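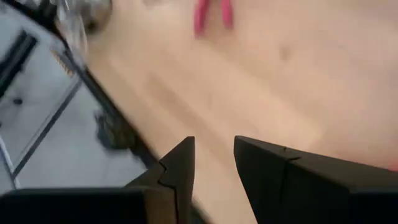

Funder Updates / Two-Arm Bench

Progress report to the Pando program, second reporting period
8/12/25

The short version: we are on budget, slightly behind on task counts, and in possession of a much better emergency stop than the one we described so confidently in our proposal.

The longer version concerns the fault. In October the left arm on the Guimarães bench started closing its gripper late. The command went out, the log said it had been received, and the fingers thought it over before doing anything. At first the delay was small enough to blame on the operator, so for a while we did. Then one of the delays landed in the middle of a handover. The left gripper was still open when the right one let go, and a pair of pliers went to the floor. A dropped tool is cheap. What worried us was the stop button, which was pressed immediately and took effect on one arm only. The other finished its move with great dignity and parked itself.

We shut the bench down that afternoon and reported the stop failure to Plitard, who supplied the controllers, the same day. They were quick to answer and slow to agree.

What we found

There were two separate faults, which had been covering for each other. The late closing came from a worn connector in the gripper cable, at the point where the bundle flexes most. It dropped messages, the controller resent them, and the log recorded only the happy ending. The stop problem was ours. When we added the second arm, we wired its stop through the software instead of straight to the power relay, meaning to change it later. "Later" appears in our notes with no date next to it.

What we changed

Both arms now lose drive power from one hardware button, with no software in between. The gripper cables have been replaced and rerouted with more slack at the bend. The log records every resend, and any run with a late close is flagged before it goes into the Rasari collection. We also went back through 165 earlier runs and pulled 72 of them for having delays we would not want anyone to learn from. That hurt, and it accounts for most of the gap in the table we sent you last month.

We tested the new stop 80 times, with the arms moving at different speeds and in different poses. Both arms stopped every time. Plitard has asked for the test sheets, and we have sent them.
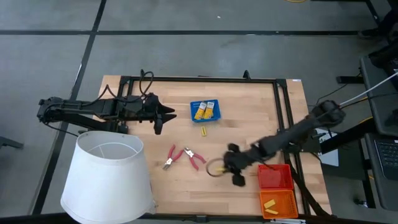 The two arms over the bench, with baskets, packages and red-handled pliers on the tabletop.

Where the work stands

Single-arm pick and place is back at its normal pace. Handovers are running at reduced speed until we have another month of clean logs, and people stay outside the marked line whenever drive power is on — including the people who drew the line.

Pliers remain our least cooperative item. The handles spread, the jaws swing, and a grip that looks fine on the bench can turn into a slow pirouette on the way to the basket. We are keeping them in the set on the grounds that anyone who uses this data will meet a pair sooner or later.

Money and requests

The cables and relay came out of the repairs line, which still has something in it. The staff time did not fit there and has been charged to testing. We are not asking for more funds. We are asking to move the handover milestone back by 2 months, and to add the stop test to the acceptance checklist for any bench that gets a second arm. The revised schedule is attached, along with the fault log, in which the word "later" has been replaced by dates.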